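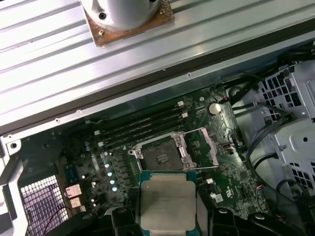 Berkberg will start charging residents $20 to drop off a desktop computer at the town transfer station, ending a free service that was advertised mostly by a sign facing away from the road.

The fee, approved 16/07/2019 after a discussion that ran longer than the one on the fire budget, takes effect in 30 days. It covers the tower only. Monitors are already $20 under a separate rule, keyboards and mice are free, and speakers fall under "small household items," a group that also takes in toasters and, by long custom, birdhouses.

Town officials say the change was forced on them by Afolabi, the recycling firm that hauls electronics out of the county. Its old contract paid Berkberg a little for each load. The new one, which came up for renewal in February, has Berkberg paying Afolabi. The town signed it anyway, there being no second bidder and a great many computers.

Most of them are in a shed behind the station put up in 1961 to hold road salt. The salt is now kept outdoors under a tarp. The computers, which nobody would have called delicate, got the roof.

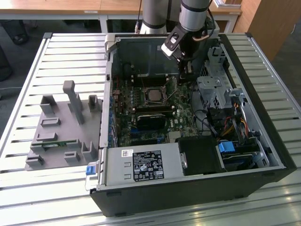 One longtime resident told the meeting that people would pay the fee for a month or so and then go back to leaving their machines beside the creek, where the rates have always been reasonable. The remark drew some applause and was entered in the minutes as "concerns raised."

The town's answer to the creek problem is a fine, already on the books, that has been issued once. It was appealed and dropped when the computer in question was found to belong to the school district.

Berkberg's own record as a customer is mixed. The clerk's office is replacing its desktops this summer, and the old ones will need to go somewhere too. Under the rule as written, the town owes itself $20 apiece. The finance office has asked for a waiver. The request has to be made on a paper form, and the form says to allow 30 days.

Not everything has to be thrown out. Bemeda, a secondhand electronics shop on the north end of Main Street, will take working towers at no charge, and some that don't work, if they can be mined for parts. Memory and power supplies are the easiest to place, according to the shop, along with drives that have been wiped. Processors get looked at case by case. The shop asks people to stop bringing in machines with the family photos still on them, and to stop coming back two weeks later to ask about the photos.
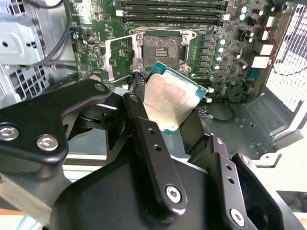

A desktop processor and an open socket on a green motherboard.

Bemeda limits drop-offs to 6 per household a month. The limit used to be higher. It was lowered after a single garage cleanout last winter filled the back hall and blocked the restroom, a situation the shop describes in a laminated notice by the register.

Anyone who prefers the transfer station will need to buy a sticker first. Stickers will be sold at the clerk's window, by check or exact change, during hours that overlap with the station's on weekday mornings only. The town had planned to sell them at the station itself, but the station has no cash drawer, and a cash drawer was not in this year's budget. A motion to sell them online was sent back for study.

The neighboring town of Clomport went through all this earlier and chose the other road. It charges nothing for computers and adds the cost to everyone's trash bill - a line marked "misc." that few people seem to have minded or read. Clomport's station does not accept items from Berkberg, and has lately put up a sign to that effect. It faces the road. 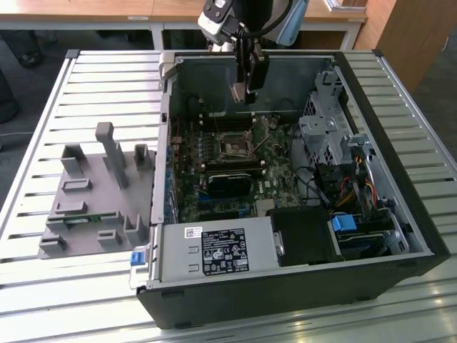 Does a tower still cost $20 if the hard drive has been taken out first?

The fee is the same with or without the drive, and residents worried about their files are encouraged to pull it before they come. A loose drive counts as a small household item and goes in with the toasters.

The town says it will review the fee after its first 6 months. If the shed is empty by then, the salt may be moved back in. If it isn't, officials said, they would look at getting a bigger tarp.

Stickers go on sale at the clerk's office next week. They are orange, and must be placed on the side of the computer that faces up.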